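I gave up on the bathroom sponge in May. It lived behind the tap at our place in Clumau, it smelled, and I kept buying new ones! Now I've got one dark gray microfiber cloth and a 20-minute egg timer that I hardly ever need, because the sink is a 5-minute job if you do it often enough.

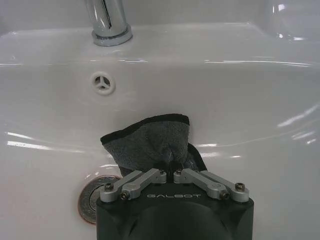
HOME & CLEANING

I start with the bowl, dry cloth first, to pick up hair and toothpaste dust (glamorous, I know). Then a squirt of Valer bathroom cleaner, up the back wall and into the overflow hole with a corner of the cloth. Rinse, wring, and go over the chrome last.

The countertop goes faster if you keep it nearly bare. I'm down to a couple of bottles by the sink, and the toothpaste has moved up to the open shelf.

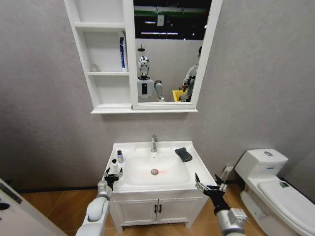

Can I use the same cloth on the mirror?
Use a second one for glass, kept just for that, or you'll be chasing cleaner streaks all morning.

My reader mail says half of you skip the wall behind the faucet. So did I, until I got the light on it one evening and saw the splash marks.

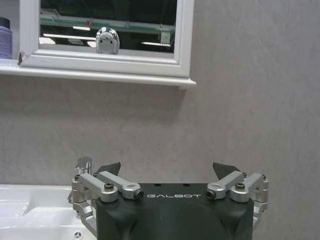 Once a week is plenty for that bit, with plain warm water and hardly any pressure. The cloths go in the wash with the towels, no softener, and I hang them over the tub to dry. Mine came in a pack from the Wustden market, and I'm still on the first two.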